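The laundry robot can wait

Every May my inbox fills with promises that this is the year a machine will do the housework. This time it was Skesta, whose brochure offers freedom from "the 500 small jobs" of a home. I counted the jobs it names. There were 16, and four of them were versions of carrying a cup.

I managed a small hotel for years, so I read these things the way a cook reads a frozen dinner box. Annunziata Costa, who ran our housekeeping, could strip and make a double bed while telling you what was wrong with the lift. She never thought of folding as a skill. Ask an engineer to write it down, though, and you see the trouble. A shirt has no fixed shape. Pick it up by the wrong corner and it's a different shirt.

The sellers like to talk about totals. Fernum says its arms have folded 1,836 garments. Fine. How many did a person lay flat first? How many were done again? Tullio Sorrentino, who sells the things and is good company, told me the success rate was 76 per cent and seemed pleased. I'd have let a room attendant go for that, and I'd have felt bad for the guests who got the rest.

What I'd like to see is the dull stuff. Give me an inside-out hoodie, a fitted sheet, a sock that has gone down the side of the mattress. Give me a whole floor before checkout with the phone ringing. The demonstrations tend to stop at one item on a nice big bed.

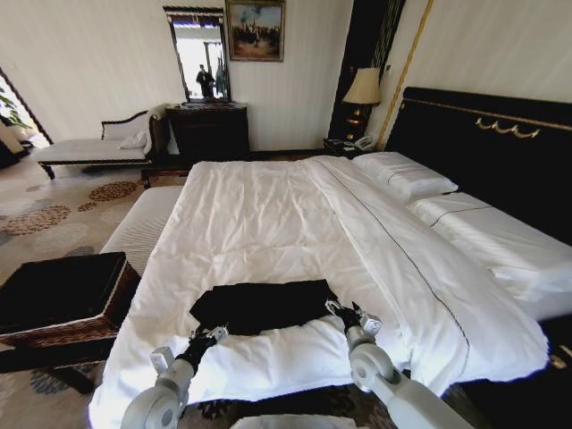
Two arms, one black garment, and a duvet with a few wrinkles of its own.

I'm not against any of it. My knees would welcome the help. But a household chore has a beginning and an end, and the end is a drawer that shuts. Until somebody shows me the drawer, I'll keep my money and fold my own shirts, badly, in front of the hockey.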